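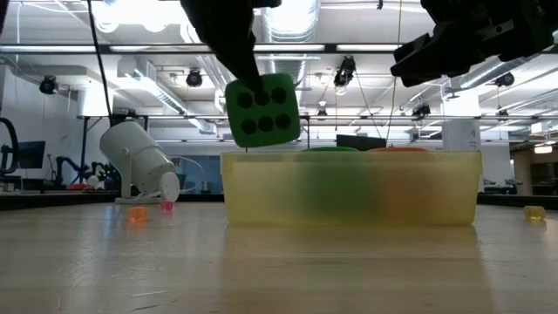
Setup and Care / Section 4: The Two-Arm Table

Read this section before switching anything on. If you have already switched something on, switch it off, read this section, and we'll say no more about it.

The instructions cover the two-arm table at Gekdale and its twin at Rustonham. Both run the Mellik control program and both are used for picking soft foam dice and putting them in a tray or bin. Small hard dice need different finger settings and a patience we have not documented.

4.1 Before power

1. Walk around the table once. Look at the frame, the rails and every cable on the way. Push gently on each arm base. A base that moves has loose rail bolts, and no amount of recalibrating will fix it, although Danish Bhutto gave this idea a fair trial for most of June.

2. Check that each gripper cable has enough slack to follow the arm through its full reach. A cable that looks tidy when the arm is folded is usually too short when it isn't.

3. Clear the tabletop of screws, washers, pens and lunch.

4. Put the bin or tray within reach of both arms. Press down on the rim with one finger. If it tips, move it or pick a heavier one.

CAUTION: Keep hands, sleeves and lanyards outside the frame whenever the arms have power. The arms move quickly and have no opinion about you either way.

4.2 Power and homing

1. Turn on the workstation first and wait for the Mellik start screen.

2. Turn on the left arm, then the right arm. The order matters. The program names the arms in the order they appear, and if you reverse it you will spend the morning driving the wrong one.

3. Press Home. Stay within reach of the stop button until both arms are still.

4. Open and close each gripper from the screen. Both fingers should travel together. If one lags, go to 4.5.

Note: If the screen says "Arm busy" and neither arm is busy, close the program and open it again. Ramesh Joshi has been promised a fix.

4.3 Setting the grip for foam

Foam is forgiving, up to a point. The point is a die with two permanent thumbprints in it.

1. Set grip force to 100 on both arms. This is a program value with no units, so please don't write in to ask for them.

2. Place a large die flat on the table and bring one gripper down over the top edge.

3. Close the fingers. Raise the arm a few inches and hold it there while you count to four.

4. If the die slips, add 5 and try again. If the fingers sink in so far that the foam bulges around them, take 5 off.

5. Repeat with the other arm. The two final numbers will seldom match. Write both on the card taped under the keyboard shelf, and cross out the old ones so that the next person doesn't have to guess.

4.4 Checking the shared space

Both arms can reach the middle of the table, so both arms can reach each other. Do this check after every homing and after anyone has "just nudged" a base.

1. Set speed to Slow.

2. Line up a few dice near the middle, on or beside the tray.

3. Bring the left gripper in until it is next to the dice. Stop.

4. Bring the right gripper in from its own side. Stop while there is still a clear gap.

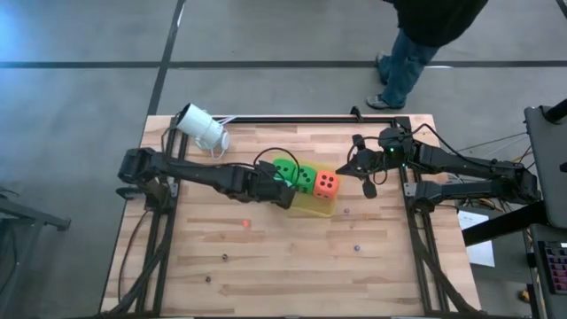
5. Compare the gap on the table with the gap shown on the screen. If the screen shows more room than you have, believe the table. Back both arms out and run calibration routine 123.

6. Move each arm out and in again, one at a time, watching its cable. A loop that passes over a die will sooner or later take the die with it. Re-clip the cable closer to the wrist and repeat the step.

CAUTION: Never test the gap by sending both arms to the center at full speed. Chanida Wattanapong keeps the broken fingers in a jar on her desk and will show them to you at length.

4.5 Routine care

Daily: Wipe the fingertips with a dry cloth. Foam sheds a fine dust that makes the fingers slick, and people tend to respond by raising the grip force until the dice complain.

Weekly: Tighten the rail bolts, corner to corner. Check the wrist screws by hand. Look for rubbed spots on the cables where they bend.

Every 3,000 grips: Replace the fingertip pads on both arms, even if only one set looks worn. Spare pads come from Thongdee in bags that don't reseal. Mellik keeps the count under Tools, where it can be reset by accident with a single click, so note the figure in the log before you go in there.

If one finger lags: power the arm down, remove the finger, clean the pivot, and refit it. If it still lags, swap the finger. If the new one lags too, the trouble is in the servo and the arm comes off the table. Ask Ketsara Sombatkul before unbolting it, and label both ends of every connector you pull.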